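Moving to a smaller apartment, part two

2021-01-06

In September I wrote that we would leave the house in Trurier, and many of you asked how it went. We are now in the new place and I sleep well again, so I can answer.

The first thing I learned is that I did not own furniture. I owned places to put things. When the big cupboard was sold, everything inside it was still there, on the floor, looking at me. My friend Greer Dunbar told me to begin with the smallest objects and not with the books. I did not believe her, but she was right. With a book I sit down and read, and then the afternoon is gone. With keys and pouches I can decide in one minute.
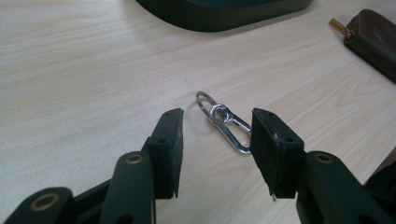
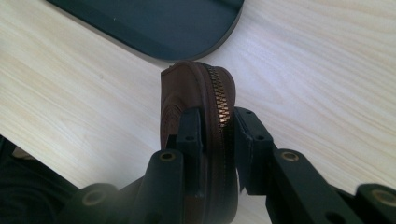

The books came later. I had 294 of them and I kept 127, which my sister says is still too many for two rooms. The cookbooks were the most difficult. I cook from only three of them, but my mother wrote in the margins of the others, always in pencil — less sugar, more time, not for guests. Those I could not give away.

Annick Thibodeau took the novels for her reading group and paid me with a plum cake, a good price I think.

What I regret is the long table. I sold it too fast, in the last week, when I was tired and would have said yes to anyone. Now we eat at a round one and if four people come, somebody holds the bread on the knees. We will look for another table in spring, maybe one that folds.

Next time I will write about the neighbors and the heating, which makes a noise like a small train at five in the morning.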